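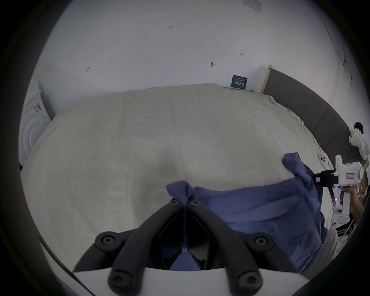 Home & Habits | Opinion

7 min read

The bed is the best table in the house

I have folded clothes on a bed for the whole of my adult life, and for most of that time I felt slightly guilty about it. My mother folded on the ironing board. Her mother folded on the kitchen table, after wiping it down twice. Magazines show people folding at a long white counter in a utility room, with a row of baskets underneath. I have never lived in a home with a utility room. I have a bed, and I want to argue that the bed is the right place for the job.

Start with size. My kitchen table seats two, and one of those people has to sit sideways. You can fold a tea towel on it. You can't fold a duvet cover on it, and you can't sort a week of washing into piles without one of them ending up on the floor. The ironing board is worse. It's narrow, it wobbles, and it comes to a point at one end for reasons that only make sense if you're ironing a shoulder. A double bed gives you more flat space than anything else in an ordinary flat, and for most of the day it isn't doing anything.

Then there is height. People say that folding on a bed is bad for your back, and if you do it standing up and bending over, they're right. I did it that way for years. The answer is to kneel on a cushion beside the bed, or sit on the edge and turn, or get up on the mattress and fold with the washing in front of you. I sit. My knees have gone off kneeling.

The other complaint is that the surface is soft. A shirt laid on a mattress doesn't stay as flat as a shirt laid on wood, and if you lean on it, it sinks. This is true and it bothers me less than it bothers the people who write in to laundry websites. Cotton on cotton grips a little. A T-shirt put down on a sheet stays where you put it, whereas on my table, which has a varnished top, it slides away from you as soon as you pull the sleeve. I'll take a bit of sinking over a lot of sliding.

I should say something about the sheet itself. There is a school of thought that says you must make the bed properly before you put clean clothes on it, and I used to belong to it. I would strip back the duvet, pull the sheet tight, tuck the corners, smooth it all down with my forearm, and only then tip out the basket. By the time I'd finished I no longer wanted to fold anything. These days I push the duvet off and leave the sheet as it is. A rumpled sheet will hold a pile of pants just as well as a smooth one. If it really needs changing, change it first and fold afterwards, but don't turn one job into two because a stranger might see a crease.

Corners are worth more thought than they get. When I was taught to fold, I was taught to start from the middle and smooth outwards, and I still see that advice given. It's poor advice for anything bigger than a pillowcase. With a large piece of cloth you want to find two corners first and get them level, and everything else follows from that. If there are two of you, take a corner each. If you're alone, lay one corner down, weigh it with a book or your knee, and walk round with the other. The bed helps here too, as the cloth has somewhere to lie while you're walking. On a table it's over the side and on the floor.

Which brings me to things hanging over the edge. Let them. A bit of fabric hanging off the side of a mattress comes to no harm, provided the floor is clean enough, and mine is clean enough most of the time. I ran a Dustex round the skirting in June and was surprised at what came out from under the bed, so I won't make great claims.

People who disagree with me on all this tend to have bought something. There are folding boards, which are hinged plastic panels that flip a shirt into a rectangle. I owned one, made by Troltach, and it did exactly what it said. Every shirt came out the same size. It also took up a whole shelf when it wasn't being used, it couldn't cope with anything that had a hood, and it needed a flat surface to sit on, so I used it on the bed. After a few months I was laying the shirt straight on the sheet and leaving the board in the cupboard. It went to the charity shop along with a Sarantis clothes airer that had lost a foot.

There are also folding tables sold for laundry. The one I looked at longest was the Cestanard, which drops down from the wall on a bracket and is 939 millimetres wide when it's open. I measured the hall for it. With the table down, you couldn't have opened the bathroom door. I'm sure it suits a house with a wider hall. It would have meant drilling into a wall that belongs to my landlord in order to have a surface a good deal smaller than the one I sleep on.

I don't want to pretend that the bed has no drawbacks. The main one is that it collects things. Any flat surface does, but a bed collects things in the middle of a job, when your hands are full and you need somewhere to put whatever was in your pocket. Phones go down on it, and the small white things that go with phones, and they stay there while the piles grow up beside them.

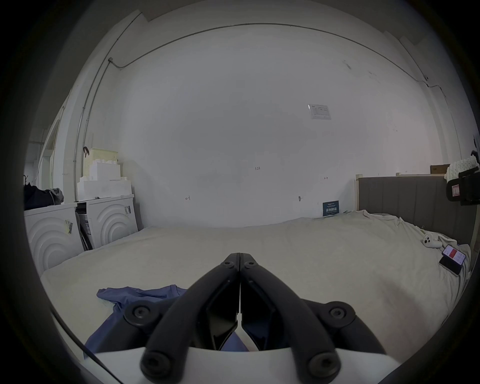 A crumpled blue garment on the sheet, with the phones parked by the headboard.

I've lost a phone inside a folded towel. I've lost a single sock for a fortnight inside a fitted sheet. My rule now is that small hard objects live on the headboard side and cloth lives on the other side, and the two don't mix. It isn't much of a rule, but it has cut down the searching. A bowl on the windowsill would do the job better, and I've been meaning to put one there.

The second drawback is the deadline. If you tip a load of washing on to your bed at nine in the evening, you've made yourself a promise to fold it by bedtime, and some nights you won't keep it. Everyone I know has moved the whole heap on to a chair and gone to sleep. Some people have a chair that hasn't been sat on since they bought it. I used to count this against the bed. I've come round to seeing it as the strongest point in its favour. A heap on the kitchen table can stay there for days, and you eat round it. A heap on the bed has to be dealt with, even if dealing with it means the chair. Most nights I look at the chair, think about picking it all up, and fold it instead.

I timed myself once, out of stubbornness, after being told that folding on a bed was slow. A full basket took 40 minutes, and that included stopping to answer the door and looking for a pillowcase that I was sitting on. I then did a similar basket at the table and gave up before the end, as I'd run out of room and was stacking trousers on the bread bin. I can't offer that as science. There was probably more in the second basket.

What I'd ask is that people stop apologising for it. I've been in friends' homes when the washing was out on the bed, and the first thing they did was pull the door to, as if I'd seen something private. It's clean clothes on a clean-ish sheet. They've got a garment half folded and another in a crumple waiting its turn, a box they haven't unpacked up on a shelf, and a blanket that's meant to be draped nicely and isn't. That's what a bedroom looks like when somebody is using it in the daytime. We pay for these rooms, by the month, and then act as though they should only be used in the dark.

So if you've been saving up for a laundry table, try a month without one first. Push the duvet off, sit on the edge, and get your two corners level before you do anything else. Do the big pieces while you've got the whole mattress to yourself and the small ones last. Put your phone somewhere you'll find it. And if the sheet has gone into folds by the time you're finished, pull it straight then, when the piles have gone into the drawer and there's some point to it.

Filed under: Laundry, Bedroom, Small homes

This site uses cookies to remember your settings and to see which pages are read. Accept | Manage choices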